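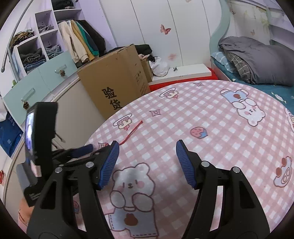

Slide 1. Round table, checkered cloth, red cord.

Leave up while people sit down. Start on time, 15 min total, no intro of me.

OPENING
Ask: who moved in the last year? Hands. Who still eats off the first table they found? Ok.
Talk is small rooms. One table doing five jobs. Bedroom, desk, dinner, mail, whatever came home from the store.
My place on Ross Street, one room plus a bath. Moved in July. Hottest week, third floor. Skip the stairs story if running late.

WHY ROUND
No corners to catch your hip on. Big deal when the bed is right there.
Chairs tuck in anywhere.
Bad side: never sits flush with a wall. You lose a wedge of floor behind it and stuff falls in there. Mine eats pens.
Someone will ask about drop leaf. Yes, good. Get one with a leg that locks. Kudoton one I had didn't, leaf came down on a full bowl of soup. (pause, they usually laugh)

CLOTH
Cheapest change you can make. Hides a bad top.
Wipe-clean if you eat there, fabric if you mostly work there. Fabric slides, put a grip mat under it.
Size: measure across, add 6 inches drop each side. So table plus 12. Say it twice, people write this down.
Pattern hides crumbs. Plain white shows evrything by Thursday.

THE LANDING PAD PROBLEM
Main point, slow down.
Flat surface near the door fills up. Not a character flaw. You come in, hands full, put it down.
Bags are the worst. Knot a bag shut and it stays knotted for a month. You forget what's in it.
Rule I use: bag gets opened or gets a hook before shoes come off.
Hooks by the door, 5 of them, over 70 inches off the floor if you've got kids. Plameck strips held fine on my painted wall, did not hold on wallpaper.

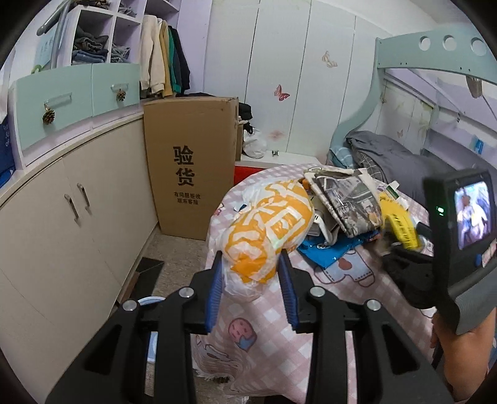 CLEARING IT
One pass at night. Cups first, then paper, then bags.
Don't sort. Just move. Sorting is for the weekend.
Tray for the things that live there, keys and so on. If it overflows the tray, something leaves.
Bodetti shelf over the table helped more than any box I bought. Shallow one, deep shelf turns into a second table. Check for studs, I didnt, had to patch.

LIGHT
If time. Clamp lamp on the edge, takes no room. Warm bulb for dinner, brighter for work. Cord goes down the leg with twist ties.

QUESTIONS I ALWAYS GET
Glass top? Loud, cold, fingerprints. Looks bigger tho.
Wheels? Only if they lock.
Folding table? Fine for guests, wobbly for typing.

CLOSE
Handout by the door, measuring chart on the back. Take two.
Unplug laptop, give the clicker back.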